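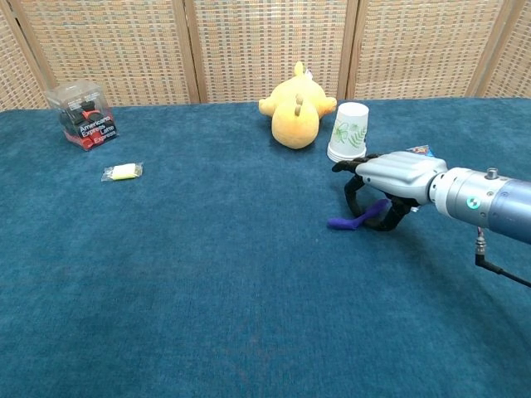 Woven folding screen, blue carpeted table, clear plastic box.

I have spent a good part of November reading patient information sheets, and I want to write down what I think of them before I forget.

An information sheet is what you are given when someone asks you to join a medical study. You read it, you ask your questions, and if you are happy you sign the consent form at the back. I signed one myself a few years ago, for a blood pressure study run out of the Gosavside clinic, and that is how I ended up on the list of people they ask to read new ones. The work is unpaid apart from the bus fare, and I do it at my kitchen table with a pencil.

This month's sheet was for a study called Veres, which is looking at whether people who take their tablets in the evening stick to them better than people who take them in the morning. It wants 1105 people across several towns, with Tistthorpe being the nearest one to me. The question is simple and I can explain it to anyone in a sentence. The sheet was 23 pages long.

I don't say that to be rude about the people who wrote it. Pao-chu Poon, who put the draft together, rang me before I started and told me which parts she was allowed to change and which she wasn't. The section on data protection is fixed wording. So is the section on insurance and what happens if you are harmed. Between them they take up six pages, and I could not touch a word. That left me seventeen to go at.

My main complaint was the order. You had to get to page nine before it told you how many times you would need to come in to the clinic. When I was asked to join the blood pressure study, that was the first thing I wanted to know, because I was still working and every visit meant swapping a shift. After that I wanted to know if there would be needles, and whether my own doctor would be told. I suggested putting all of it on the first page, in a box if they like boxes.

The second thing was the word "randomised". The draft used it four times before explaining it, and then explained it as "allocated by chance to a study arm". Rowena Lagman, who reads for the same list and has been doing it longer than I have, crossed out the whole sentence and wrote "a computer picks which group you go in". I had written half a paragraph in the margin and hers was better, so I rubbed mine out.

We did disagree about side effects. The draft said that in an earlier study of the same tablets, one person in every 100 had dizziness bad enough to stop. Rowena thought this was clear enough. I thought it should also say what to do if you are the one person, meaning who you ring and whether anyone picks up at night. There is a phone number, but it is on page twenty and it is only for office hours. Pao-chu said she would find out about the nights. I haven't heard back yet.

Erlinda Lumanlan at the clinic told me something I hadn't known, which is that they keep a note of how many people get sent a sheet and never reply. For the last study it was 889. Some of those will have moved or been too ill, and some would have said no however well it was written. I would still like to know how many opened the envelope, saw the thickness of it and put it behind the clock. I nearly did that with mine. It sat there for a fortnight — my daughter in the end read it out to me while I was peeling potatoes.

There is talk of doing the next one as a short leaflet with the long version available for anyone who asks. I'm in two minds. I like a short leaflet, but I also know that I would not have asked for the long version, and there was a paragraph in mine about giving up grapefruit that I was glad to have seen.

I posted my copy back with pencil on most of the pages. The revised draft is due before Christmas and I've said I'll read that too. If anyone reading this has been sent a study sheet and given up on it partway, I'd be interested to hear which page you got to. Comments are open below.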